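Flotberg Wrist Guard Kit for two-finger grippers
Made by Hosteck. Sold in sets for bench arms.

If your arm works near a sink, a drying rack or a kitchen counter, this is the kit we reach for first. It has soft finger sleeves, a wrist cuff, a printed rule card and a setup sheet that walks you through your own risk check. The card is the part we're proudest of! It went through 8 drafts, and Flynn Henare tried every one of them on a real bench before we settled on the wording.

What the kit covers

The sleeves slide over the fingers and lock with one turn of the supplied key. They round off the tips, which are the part of a gripper most likely to catch a thumb. The cuff covers the gap behind the fingers where loose cloth and cables like to wander in. Neither one replaces a guard, a stop button or a proper risk assessment, and the setup sheet says so on page one.

Working with thin plastic and holes

Kitchenware is wonderful practice for an arm and it will find every weak spot in your setup. Rims flex, holes catch fingertips, and a shiny surface can fool a camera. Our rule for perforated parts is simple: come in with the fingers open wide, stay clear of the holes, and close on the rim or a solid wall.

Wide-open fingers at a pale green perforated tray, with a streak of glare across the holes:

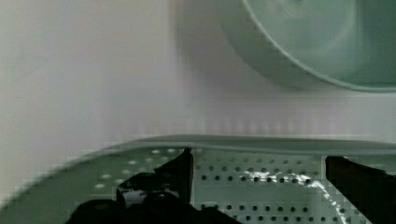
Rules on the card

1. Keep hands out of the work area while the arm has power. Reaching in "just to straighten it" counts.
2. Run every new part at slow speed for the first 50 cycles.
3. Start with the lowest grip force that holds the part. Go up one step at a time and write each step down.
4. Check for glare from where the camera sits. Move the lamp before you touch the vision settings.
5. Press the stop button at the start of each shift and make sure the arm stops. Then reset it and log it.
6. Look over the sleeves every 7 days. A split sleeve goes in the trash, and tape doesn't count as a repair.

Fit and care

Fits the Polteck and Dunstan two-finger heads with the standard flange. Older Dunstan heads need the spacer, sold separately. Wash the sleeves in warm soapy water with the power off and the sleeves removed, and let them dry fully before they go back on. The cuff can be wiped down in place once the arm is locked out.

In the box

Finger sleeves, 3 pairs
Wrist cuff
Locking key
Rule card, coated, with a hole for hanging
Setup sheet and blank log pages

Rule card text updated October 2026. Wiremu Hinds looks after the card and loves getting marked-up copies back, so please send yours in with the next order.

Contact Hosteck | © Hosteck | Back to top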